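Karim Issa
April 2022

1/ ok people keep asking for our house rules for hand-held gripper work so I'm just gonna dump them here. Thread. These are from the Parkell handling group, we wrote them over a year of arguing, steal what you want

2/ Not a standard. Nobody certified this. Real standards cover guarding, e-stops, force limits, go read those first if you have an arm moving near people. These are the boring rules under that. How you pick stuff up, log it and not ruin a week of work

3/ Rule one. One operator, one tool, one log. No swapping halfway through a set. If you hand over, close the set and open a new one. Takes a minute. We lost 270 runs in August over this and I'm still mad

4/ the 270 were fine btw. Good grasps, clean table. Just no way to tell who did which, and two people squeeze the trigger VERY differently. Binned the lot

5/ Rule two. Check the jaws before you start. Open all the way, close all the way, look at both faces. Scuffs are ok. Wobble is not. If a jaw rocks on its mount you stop and fix it, don't "just finish this batch"

6/ someone asked what counts as worn out. We say swap the jaw when damage reaches the flat part that touches the object. Corners can look terrible. Corners don't grip anything

7/ Rule three. Write the task in one plain sentence before touching anything. "Take one hanger off the pile and lay it to the left." If you need two sentences you have two tasks

8/ this sounds dumb until you read back old logs. Ours from the Avevent job say things like "sort items" and "tidy". Tidy what. Tidy how. 52 entries that just say tidy

9/ Rule four. Failures stay in. Dropped it, missed it, picked up two by accident, all of it gets a line. Do not redo it and keep the pretty one. A log with no failures in it is a log I don't beleive

10/ Rule five. Max 400 picks a shift per person, then you're done. Hands get tired, people start jabbing at things. We had it at 500 and the last stretch was always junk, plus sore thumbs. 400 is better. Maybe still too high, we're looking at it

11/ breaks don't carry over. You can't skip lunch and leave early. Yes this had to be written down

12/ Rule six, thin and springy stuff. Wire, cable, straps, hangers. This one gets the most questions so it's longer, bear with me

13/ don't start with the jaws down in the middle of it. Come in open, stop over the pile, look. Which piece is on top? Which one is hooked through another? Only then go in

14/ pick your strand before you close and say it out loud. "Left one, near the hook." If you can't say which strand, back off. Closing on a bunch and hoping is how you drag the whole knot off the table

15/ bent pieces count as normal pieces. Don't straighten them by hand first to be nice. If the pile came tangled the task is a tangled pile

16/ wires between open jaws, none clamped. This is the point where rule six says stop and choose: 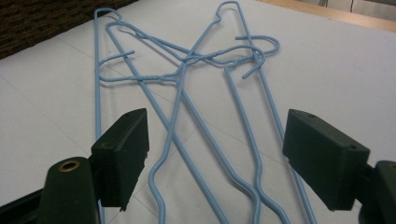 17/ Rule seven. Slow on the lift. Raise a little, pause, see what else is coming with it. If a second one is riding along, lower it, let go, try a different strand. No shaking!! Shaking gets logged as a failure even if it works

18/ (Kun, our other site, allows one gentle shake. We disagree. It's a whole thing)

19/ Rule eight. Free hand stays off the table while the jaws are moving. No helping. If you helped, write "helped" next to the line. No one gets in trouble for it, we just need to know

20/ Rule nine. Same reset every time. Decide how the table goes back between runs and write that down too. Dropping the pile from chest height is a reset. Placing it carefully is a diffrent reset. Don't mix them in one set

21/ Rule ten, anybody can call stop. New person, visitor, whoever. You stop first and argue after. Same rule as around the big arms, keep the habit the same everywhere

22/ things we don't have a good rule for yet: see-through stuff, anything sticky, what to do when an object slowly changes shape over a long set. Hangers do this. By the end they're not the hangers you started with

23/ if you have a rule for that last one please reply. The Skornport folks retire an object after a fixed number of runs but wouldn't tell me the number lol

24/ printable one pager coming when I get a free evening. Replies open, will answer jaw questions tonight, trigger force stuff probably tomorrow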